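Speaker notes – "Running a toy library on a small budget"
Haruna Takeda, Gokamura Toy Library
Regional community lending forum, February 4, 2025

Slides are numbered to match the notes. Skip slide 6 if we start late.

Slide 1. Opening

Thank the organisers. Say who I am and that I look after the Gokamura collection three mornings a week, paid for two of them.

Ask for a show of hands: who already runs a library, who is thinking of starting one, who came for the morning tea. If most people are thinking of starting one, spend longer on slides 3 and 7 and go quickly through the software part.

Slide 2. What we lend

We have 808 items on the shelves. An item is whatever goes home in one bag, so a train set is one item and so is a single puzzle. Other libraries count pieces, and it makes the numbers hard to compare. If anyone quotes a figure at you, ask which way they count.

We made 3062 loans last year. The busy months are January and July, when the kids are home. May is dead quiet and that's when we do the stocktake.

Slide 3. Membership and fees

Families pay $80 a year. That covers four items at a time for three weeks. We tried a two-week loan at first and spent half our time sending reminders.

Concession is half price and we don't ask for proof. Someone always asks about this at question time, so say it now. We have had no trouble with it.

Don't rely on fines. We dropped ours in the second year. What we do instead is hold new loans until the old ones come back, and people sort it out pretty quickly because the child wants a new toy.

Mention the Kpodo library here. They charge no membership at all and take a dollar an item. It works for them as they are next door to a swimming pool and get a lot of passing families. It would not work for us – our building is up a hill with six car spaces.

Slide 4. Buying and donations

Buy fewer things and buy them sturdy. Second-hand is fine if you can see the whole set before you pay.

Donations need a written policy before you open the doors. Ours fits on half a page. No soft toys, no batteries that aren't behind a screw, nothing with a missing part that matters. The person on the desk can point at the page and doesn't have to argue.

Tell the story about the rocking horse, but keep it short.

Slide 5. Sorting and cleaning

We sort returns by how they get cleaned, and only then by age group. It saves a lot of walking back and forth. Hard plastic goes in the tub with warm water and detergent. Foam gets wiped by hand with a damp cloth and left on a rack overnight. Timber gets wiped and dried straight away. Fabric goes home with whoever has the washing machine that week.

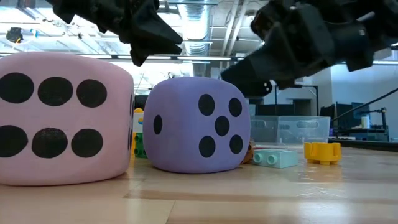
Foam dice, wipe only. Next one is a plastic building block, and those go in the tub.
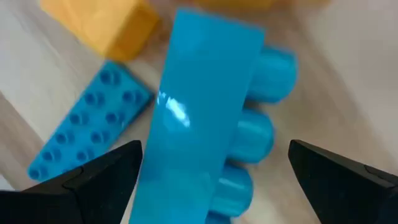
Slide 6. Software (skip if short of time)

We ran on a card box for the first year and a spreadsheet for the next two. The spreadsheet was fine until two people had it open at once.

Now we use Dasia. It does reservations and sends the reminder emails. I am not here to sell it. The reports are clumsy and the label printing took me a whole weekend to set up. Nurkham uses a plain library catalogue system and is happy with it, so there is more than one way to go.

Whichever you pick, find out how to get your data out before you put any in.

Slide 7. Space and shelving

Everything we have fits in a room the size of a single garage. Shelves go to shoulder height only, so that adults can see over and kids can reach most of it. Heavy bags go at the bottom.

Clear bags with a laminated card inside, listing the parts. Photo on the card if you have the patience. The card is the best thing we ever did for missing pieces. Parents check it at home before they come in, and we check it again at the desk.

Leave floor space near the door for prams. We didn't, and we had to move a whole bay of shelves a month after opening.

Slide 8. Insurance and safety

Go slowly here, people take notes. Public liability first. Check whether your landlord's policy covers lending or only the premises – ours was premises only.

Keep a recall folder. I check the recalls website on the first working day of the month and write the date in the folder even if there is nothing to report.

Small parts go in red-tagged bags on the top shelf. Under-threes have their own bay.

Slide 9. Questions

Likely ones: how we handle breakages (we don't charge for wear, we do ask for a replacement if a whole item is lost), whether we lend to day cares (yes, at a separate rate), how long it took to open (14 months from the first meeting).

Handouts are on the side table: donation policy, membership form, sample parts card. Contact details are on the back of the form. Need to be packed up by noon, the next group has the room.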